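工作台笔记,二月,早上七点过一点

先把昨晚的数抄下来,免得等会儿又被叫走:夜里小件配包一共过了1,951包,停机7次,报警原因我贴在后面。白班目标还是老样子,每批200包,换批的时候人要过来签字。Gutier那条线昨天没开,所以料架上还剩着前天的垫片,别当成新料领走了,上次就有人领错(好吧,是我)。

停机里面有四次是夹不到,两次是视觉等太久自己退出来,剩下一次写的是“操作员暂停”,可夜里那边根本没排人。我去翻了权限记录,是Ebbe Tveit在家里远程点的,他说看见画面里夹爪停的角度不对劲,心里发毛,就先按了。我说你半夜不睡觉盯着这个干嘛,他说睡不着嘛,手机就在枕头边。这事我想单独记一笔,因为最近不止他一个人这样。以前下了班,料就在盒子里,盒子就在架子上,谁也不会躺在床上惦记它。现在它整夜都在动,动了就会有消息,有消息人就想看。昨天我自己吃晚饭的时候也看了三回。

跟Halliday那边商量过,远程暂停这个权限先留着,但是推送改成只发给当周值守的那一位,其他人要看自己去看。Ebbe有点不情愿,他觉得程序是他调的,出了事他应该第一个知道。我能理解,可他白天眼圈都是黑的,这样下去不行。先试到月底,不行再改。

说说白班的变化,我一直想写,一直没空。

手工配包那会儿,一张台子坐两个人,一个数一个封,嘴巴是闲着的,什么都聊,谁家孩子考试,谁家楼下又挖路。手上出了错,对面那个往往先看见,喊一声就改了。现在机械臂占了台子,人分到两头,一个在前面摆料,一个在后面抽检,中间隔着一台机器加一排护栏,说话得喊。喊着喊着就不聊了。我前两天在后面抽检,一上午跟摆料的老同事统共讲了四句话,里面两句是“料没了”。这东西产量表上看不出来,可我觉得挺要紧的!跟班长提了,能不能把抽检的桌子转个方向,挪到侧面来,这样两个人至少能看见脸。班长说要看急停按钮够不够得着,我中午去量了一下绳子的长度,够得着的,还富余一截。

还有手感这件事。老手抓一把弹簧,掂一下就晓得里面混没混别的型号,这是练出来的,练了好多年。机器用称重加拍照,也能查,查得还挺准,但是它只查我们告诉它要查的。上个月Brurnix来的那批料,表面有点发涩,尺寸全合格,重量全合格,机器一路绿灯。后来是抽检那头摸出来的,拆了157包重新看,从下午两点拆到快六点,拆到后来大家手指头都是黑的。我不是要怪机器,它没摸过东西呀,怎么会知道涩不涩。问题在我们这边:摆料的人现在整盒往上倒,手不碰零件了,第一道“摸”的关口就这么没了,撤掉的时候没有一个人意识到撤掉了一道检查。

补救办法先这么定,写清楚大家照着来:
开新盒的时候抓一小把在手里搓一下,不戴手套的那只手。
觉得不对就把盒子放到黄色托盘里,不用写理由,先放。
黄色托盘里的盒子由抽检那头当班处理,不留给夜里。
每盒开封的人在盒盖里面写个名字,方便回头问,没有追责的意思。

最后那条有人有意见,说写了名字迟早会变成追责。我想了想,他担心得有道理,所以改成写工位和时间段,不写名字。Grivdale那边的做法是全部扫码,我去看过,快是快,但是扫码枪要排队,他们那边的人在排队的时候脸色都不太好。我们先用铅笔。

培训的事。新来的两位下周要独立摆料,我本来打算照着操作手册讲,讲到一半发现手册是写给会调程序的人看的,通篇都是坐标和轴。她们要知道的其实是另一些东西:什么时候可以把手伸进去(指示灯灭了、臂回到停靠位、门锁弹开,三样齐了再伸),报警响了先看哪里,哪种响声可以不管。最后这个手册里一个字都没有!气阀每次复位都要噗一下,第一次听见的人都会往后跳,我当年跳得最远。下午抽空把这些写成一页纸,贴在护栏上,字写大一点。

工资单上的叫法也在改,原来叫“配包工”,新表格上变成“设备辅助”。有位大姐看了以后半天没说话,后来问我,我干了十几年怎么成了辅助了。我答不上来。我把这话原样转给了人事,也写在这里,以后要是有人来翻这本笔记,希望叫法已经改掉了。我自己提的是“配包技术员”,不算多好听,至少主语是人。

下午三点半补记:四次夹不到,Ebbe跟我一起把日志过了一遍。两次是料贴着盒边,夹爪下不去,这个老问题了,摆料的时候往中间拨一拨就好,可是光靠人记着拨也不是办法,他在想能不能让臂自己先推一下再夹。我说可以试,但是推的速度压低一点,别把小东西推飞了,飞出去还得人趴在地上找。另外两次日志里看不出名堂,深度读数有点跳,他怀疑是台面的缘故,我怀疑是手指那头的缘故,我们俩谁也没说服谁,就各写各的。他那份在公共盘里,文件名挺长,搜他的姓就能找到。

调节奏的事也定了。之前机器的速度是按它自己能跑多快设的,前面摆料的人就得追着它跑,上个厕所都要算时间。昨天我们把速度往下调了一档,产量掉得不多,但是摆料的人能站直了喘口气,还能顺手把空盒子叠好。有意思的是停机反倒也好像少了一点,样本太小不敢讲死,再看两个礼拜。我私心希望是真的,那样跟上面讲起来就容易多啦。

待办,给自己看的:转桌子的事催班长;护栏上那页纸今天写完;问Halliday推送名单改了没有;备用手指的库存查一下,没有就下单,别等坏了再说。

擦台面这活儿现在归谁,今天总算得讲明白。手工的时候根本不用安排,胳膊肘底下脏了自己难受,顺手就抹了,机器没有胳膊肘,脏了它照样干,于是前面的人以为后面擦,后面的人以为前面擦。看看腕部相机拍的这张就知道了,白台面左上有一大片淡淡的黄褐色印子,右边还斜着一道,靠上面一点还落着几粒褐色的小碎屑,换成人坐在那儿,早就拿抹布了。两根手指也该列进去一起擦,左边那根靠下的地方有一簇发白的蹭痕,右边那根灰蒙蒙的,Ebbe说先擦了再看,擦得掉就是灰,擦不掉就按磨损登记。我的意见是每次换批签字之前擦,由签字的人擦,台面和手指都算,擦完在签字栏旁边打个勾,这十来分钟要算进工时里,不能当成顺手白干的活儿。抹布和清洁剂我放在抽检桌的第二格抽屉了,用完放回去啊。
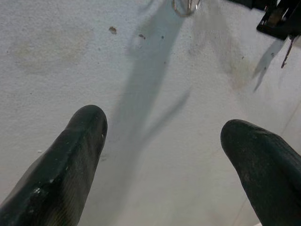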